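Print this page | E-mail this page

Cables and Cords on Wooden Floors

July 27, 2026
By Xiuying Gu, Clivis Household Advice Service

Residents are asked to give regular attention to cables which cross a floor. A long cord lying in loops is easily caught by a foot, and may hide grit that scratches the boards when it is dragged.

Before moving any cable, switch off the appliance at the wall and remove the plug. Lift the cable clear of the floor and wipe it along its whole length with a barely damp cloth. Sweep the boards beneath it, working with the grain, and allow them to dry fully before anything is put back.
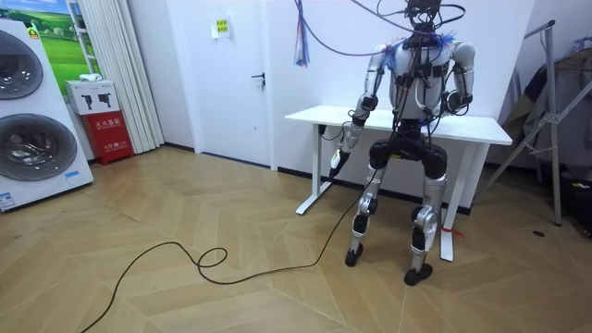 Photograph: Clivis Household Advice Service

A black cable on a light parquet floor is easy to see by day and much less so in the evening. Where a cable must remain in use, it should follow the skirting board and pass behind the legs of desks and tables. Hook-and-loop ties, placed every 30 cm, will hold it to a desk leg without marking the paint. A short piece of ribbon serves equally well for a light cord, provided that it is not pulled tight.

Standing desks require additional slack. Raise the desk to its full height before fastening anything, and check that no cord is stretched or trapped when the top is lowered again.

Washing machines and tumble dryers should be plugged directly into a wall socket. Extension leads are not suitable for these appliances. Where the two are stacked, the cords should be kept clear of the feet of the lower machine.

Spare cable should be coiled loosely, tied once and stored in a dry cupboard. Any cord with a split or flattened cover should be taken out of use at once.

Further guidance is given in Leaflet 812, available on request from the Service.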